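Translation workshop notebook
November

Second pass on the Rallis typescripts. The first alignment against the Oster edition was run on paragraphs and is useless past chapter three, where the translator starts merging paragraphs in dialogue. Reran at sentence level in Gritik with the length penalty turned down. Output is 1,820 segment pairs for the whole novel. Old paragraph output moved to the archive folder, do not cite from it.

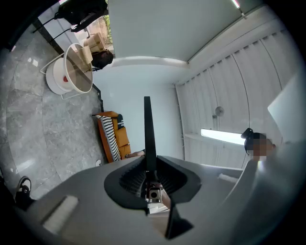 Periklis Vrettos
Research associate, translation studies

Checked the first 30 pairs by hand before going further. Two were misaligned, both at a point where the source has a one-word reply and the English folds it into the speech tag. Gritik treats the one-word reply as a deletion and then pulls the next sentence forward. It recovers by itself at the next long sentence, so the damage is local. Left the penalty as it is and marked short replies (under four words) for manual review.

Tagging scheme stays at eight categories. I considered splitting "omission" into omission of content and omission of address terms, and decided against it until we have read the whole of part one. The address terms are where most of the interest is. The source distinguishes older and younger speakers in nearly every exchange, and the typescript tries at least three ways of carrying that over: a title, a shift to a more formal verb, or nothing at all with a changed tone in the narration. The last one is hard to tag consistently. For now it goes under "compensation" with a note giving the page where the change in tone shows up.

Spelling of place names in the typescript is not stable. The same village appears in two romanizations inside one chapter, and the Oster edition follows neither. Normalized in the search index only. The transcription keeps whatever is on the page. 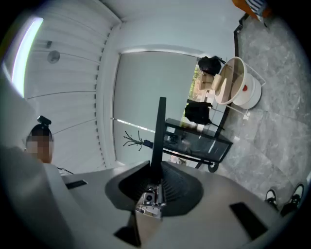 Carbon copy against top copy

The carbon has handwritten changes that the top copy lacks. Most are single words. In chapter six a full sentence is struck and replaced in the margin, and the replacement is what Oster printed. So at least for that chapter the printed text descends from the carbon, or from a lost sheet that agrees with it. I would not generalize from one chapter.

Ink does not settle the order of changes. Black and blue both occur on the same line, with blue written over black in one place and black over blue in another. Recorded as layers A and B with no claim about sequence.

The Grorard translation was added as a third column for comparison only. It is later, it was made from a different printing of the source, and some apparent disagreements will come from that. Do not tag the third column.

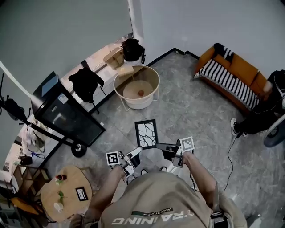
By Periklis Vrettos

Review of the short replies, evening. Got through chapters one to four. The marked pairs are mostly fine, and where they fail the fix is to attach the reply to the following pair by hand. Gritik keeps a manual link on rerun only if the pair is locked first. I lost part of chapter two finding this out and redid it.

Open points:
- Decide whether free indirect speech counts as dialogue for the address-term query. I have been counting it and should probably stop.
- Ask for a rescan of the chapter six margin. The struck sentence is legible but the last word runs into the fold.
- The query export drops italics. The typescript underlines foreign words and this has to survive into the table.

Next session starts at chapter five, with the carbon open alongside.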